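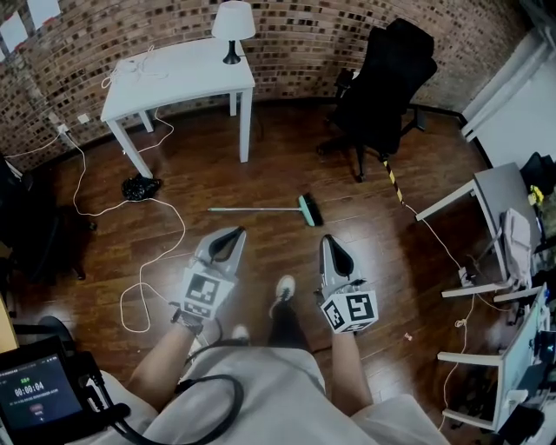 Can a machine sweep the floor yet?

A robot vacuum will clean an open floor while you are at work. Ask a machine to pick up a broom, though, and the answer gets longer.

Lies Aerts has spent two years on that question at Flerwood, a small company that teaches household work to robot arms. Her team doesn't write a program for sweeping. People do the chore themselves, holding a gripper in each hand that closes the way a robot's would. The printed squares on the grippers let software work out where each hand went. A computer then learns from many such runs, and the result is loaded onto a pair of arms.

"A person can show us a chore in under a minute," Aerts says. "Getting a robot to do it in a home it has never been in takes months, and then somebody moves a chair."

Brooms turn out to be hard work. The handle is thin and lies flat on the floor, so the fingers have to come in low without hitting the boards. Once it is up, the long end swings. A person corrects for that with the wrist and doesn't think about it. A robot has to feel the swing, or see it, and answer quickly. Then there is the pressure. Push too lightly and the bristles skip over the dirt. Push too hard and the arm stops itself, as it is built to do when it meets something solid.

The rest of the room matters too. Cords run across the floor in most homes, and a plastic bag under a table never has the same shape twice. Flerwood's arms did well last year in a test room with bare floors. In October the company tried them in lived-in rooms and scored 100 sweeping attempts. The arms got hold of the broom in most of them. They finished the job, with the dirt in one pile and the broom put back, in 25.

Dalia Pētersons, who runs the trials, thinks the score is fair. The most common failure was a second grasp, when the robot had to shift its hands along the handle. The next was cables. The arms pushed the broom head into a cord and kept pushing.

"It doesn't know a cord is a different kind of thing from dirt," she says. "It has seen a lot of cords by now. It needs to see more."

How much more is a matter of dispute. Flerwood has 454 hours of recorded chores, sweeping and folding for the most part. Aerts believes several times that would get the company to a machine that works in most apartments. Riet Bosman, an engineer at Silitz, is less sure. Silitz makes equipment for shops and small factories, and Bosman says she would spend the money on better hands.

"You can show a robot the right motion all day long," Bosman says. "If its fingers can't tell that the handle is slipping, it will still drop the broom."

Silitz has had an easier time, mainly by choosing easier rooms. Its floor machine works at Kristiansen, a furniture workshop where sawdust collects under the benches every afternoon. The aisles are marked and tools have fixed places. The machine has no hands at all, only a wide brush on wheels. Els Stevens, the floor manager, says it handles the aisles well and leaves the corners to her crew.

"We still own brooms," she says. "We bought two new ones this year."

She has also changed the shop to suit the machine. Extension cords now hang from the ceiling, and scrap bins stand on blocks. Stevens doesn't mind, but she wouldn't do it at home.

Price is the other problem. Flerwood won't say what its arms cost, beyond calling them too expensive for a family. Its first customers are likely to be rental companies and care homes, where one machine could work through many similar rooms. Fladik, a cleaning contractor, has agreed to try one pair of arms in an office building next year. Marisol Quispe, who plans the crews there, expects to give them hallways and break rooms at night, with a person on the same floor.

Quispe started as a cleaner herself. She has watched the arms sweep and says they are slow, up to four times slower than her staff on a bad run. She was more interested in what came after. The robot had left its pile by the door and had no way of dealing with it. Flerwood has only just begun work on the dustpan.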